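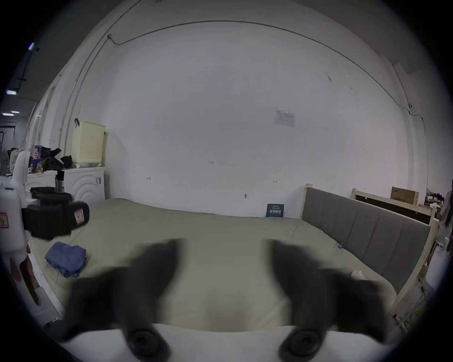

I love a shiny factory demo as much as anyone, but the robot question I really care about is laundry. Can a machine take a crumpled shirt, find the shoulders and fold it? I've been following this for 14 years and we're finally getting somewhere!

Temico says its folder managed 40 towels in a row last March, which made my whole week. Towels are the easy bit though – square, thick, the same every time.

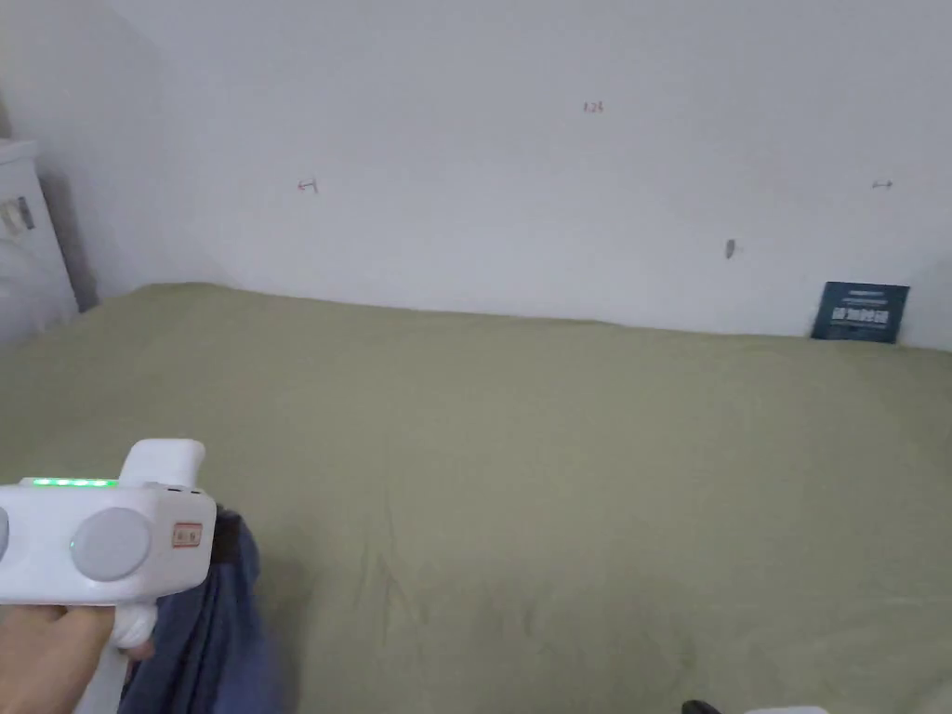 Soft things are the hard part. A shirt has a new shape every time you pick it up, and two fingers have to do what ten of ours do without thinking. Then there's bedding. I'd happily pay $2000 for something that could manage a fitted sheet.

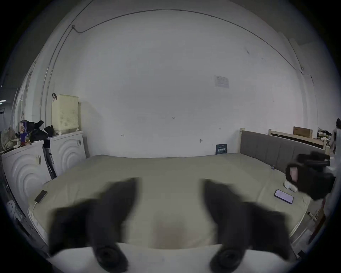

Delali Laryea wrote in to say she'd settle for a machine that pairs socks and leaves the sheets to her. Fair enough, Delali – I'd buy that one too.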